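Flimow Recipe Cards

README, last touched Friday, June 7, 2024

Handwritten recipe cards from the Budville church kitchen, typed up. One row per card. 400 cards so far, the rest still in shoeboxes at Nantana's.

What's in here

cards.csv — the main file
notes.txt — stuff written on the backs, phone numbers taken out
units.csv — what we think "a teacup" and "a glass" meant. Guesses, mostly mine

Columns

card_id, title, cook, decade, ingredients, steps, stains (y/n)

Cook is blank when the card isn't signed. Decade is from the paper and the pen, don't lean on it. Ingredients are split on semicolons, exept cards 13 and 103, which use commas all the way thru. Will fix.

Spelling

Left as written. If she wrote "bananna bread" it stays bananna bread. Panya Wongsuwan did a clean title column on her own copy, ask her for it.

Known problems

Duplicates. At least three lemon bars that are the same lemon bars.
Oven temps missing on most of the older cards — "hot oven" is all you get.
Fractions got mangled in the spreadsheet, 1/2 turned into January 2. Fixed most of them by hand. If a cake wants December of something, tell me.
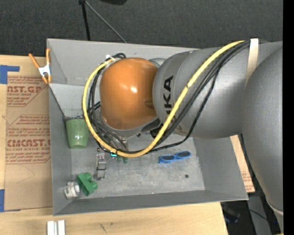

Using it

Do what you like with it, keep the cooks' names on. Please don't sell it as a cookbook without asking, some of the families care.

Sending cards

Both sides, flat, decent light. Nipon Kamolrat does the typing on weekends so give him a while. No magazine clippings, we can't use those.

To do

- merge the lemon bars
- second shoebox
- pickles need their own tag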